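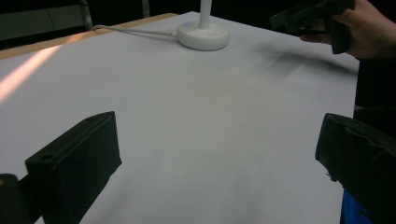 A plant engineer who came in March wrote afterward that the open day told her more in 15 minutes than a vendor's data sheet had in a year, mostly due to the fact that she could ask why a grasp is recorded the way it is. We have kept the format the same.

Claria is a small automation firm in Jorkthorpe. We develop grasping routines for light assembly and packing, and we record the underlying motions by hand. An operator holds a gripper, performs the task at a table, and the recording is processed into a path that a robot arm can follow. The processing software, Ukudix, is written in house. Mechanical parts are machined to our drawings by Rathjen.

The company has 12 employees. Most work in software; the rest split their time between the bench and customer sites. We do not build robot arms and do not resell them.

Open days

The workshop is open to visitors several times a year. The next date is 5th April. A visit has 2 parts: a demonstration of hand-held recording at the table, then a session at the screen, where the same motion is checked for gaps, jitter and finger timing. Visitors may try a gripper themselves — sleeves rolled up, please, and no loose bracelets.

Our reference library now holds roughly 700 recorded motions. Any of them can be replayed on request during the screen session. Customer recordings are kept separately and are not shown.

Groups from technical colleges are welcome and should write ahead with the number of students. Parking is behind the building — the front bays belong to the print shop.

14 shares
3 comments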